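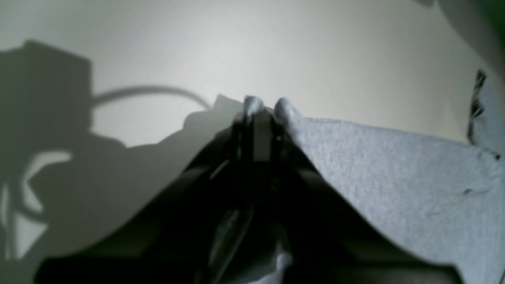 Light blue fabric, close up.

Clothing collection in Celport: an interview with the head of household programs
Jorance Regional Office for Textile Recovery
Published 2025-08-15

The Jorance Regional Office for Textile Recovery has operated the household clothing collection in Celport for 2 years. In that time the service has grown from a single drop-off point at Yakubu Street to a network covering every district of the city. The head of household programs at the Office spoke with us about what residents are giving, what can be done with it, and what the Office would like to see change.

The most common misunderstanding, in the view of the head of programs, concerns the condition of donated items. Many residents believe that only clothing in excellent condition is welcome. "We hear from people who have kept a bag of worn clothes in the closet for years and felt that the trash was the only place for it," the head of programs said. "A shirt with a missing button has a use. So does a sheet with a hole in it. What we ask is that everything is clean and dry when it goes into the bag."

Moisture remains the main cause of loss. A single damp towel can spoil the contents of a full bag within days, and mildew spreads from one bag to the next in storage. The Office now advises residents to let laundry rest for a full day after it comes off the line before packing it.

Collected material goes first to the Katik sorting hall, on the east side of the city. Staff there divide it by fiber and by condition. Cotton knits are the largest group, followed by denim and household linens. Blended fabrics present more difficulty, as the fibers cannot easily be separated once they have been spun together.
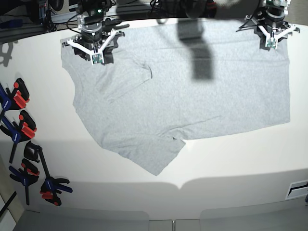
The share of blended fabric in the collection has risen each year, and the Office expects the rise to continue. "A garment that is all cotton can be sold on, cut into wiping cloths, or pulled back into fiber," the head of programs said. "A garment that is partly cotton, partly polyester and partly elastane can be sold on or cut up, and after that the options become few. We do not blame residents for this. They buy what the stores carry."

The Office has been in discussion with clothing retailers in the region on the subject of labels. Care labels are often cut out by the wearer, and a garment without a label must be judged by hand and eye. Experienced sorters are usually able to tell cotton from a blend by touch, but the work is slow and errors are made. One proposal under study would have the fiber content printed on the inside of the neck or waistband.

In February the Office carried out a review of 200 bags taken from drop-off points across Celport. The purpose was to learn how closely residents follow the printed guidance. The head of programs described the findings as encouraging overall, with two exceptions. Shoes were frequently packed loose, so that pairs became separated, and a number of bags held items the service does not accept, among them pillows, carpet pieces and wet swimwear.

"The shoes are a simple matter," the head of programs said. "Tie the laces together. If there are no laces, use a rubber band. A single shoe has almost no value to anyone, and we store a great many of them."
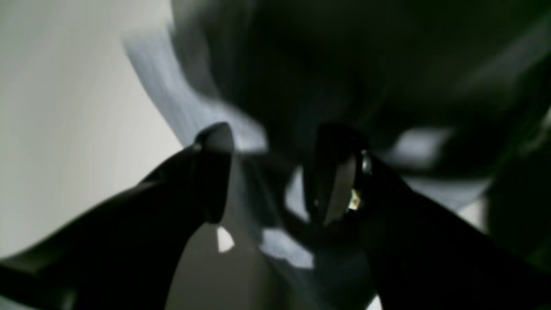 What happens to clothing that cannot be worn again?

Most of it is cut into cleaning cloths for workshops and print shops, or shredded for use as padding and insulation. Only material that is wet, moldy or stained with oil or paint is sent for disposal.

The head of programs was also asked about the repair evenings held at the Yakubu Street center. These began as a small trial, with a few sewing machines and a shared table of thread and buttons, and are now a regular part of the program. Attendance last winter reached 200 people over the season. Zippers are the most frequent request. Trouser hems come next, followed by moth damage in wool.

"A large part of our work would be unnecessary if people felt able to sew on a button," the head of programs said. "We are pleased to receive a coat. We are more pleased when the owner wears it for another three winters and then gives it to us."

The Office's budget for the coming year provides for some 4000 additional collection bags, which will be available at libraries and district offices at no charge. Residents may continue to use their own bags, provided they are tied closed. Paper bags are not suitable for outdoor drop-off points.

Asked what single request should be made of Celport households, the head of programs returned to the matter of pockets. Sorters find keys, bus passes and letters in them every week. Found items are held at the Katik sorting hall for one month, and may be claimed at the front desk during opening hours.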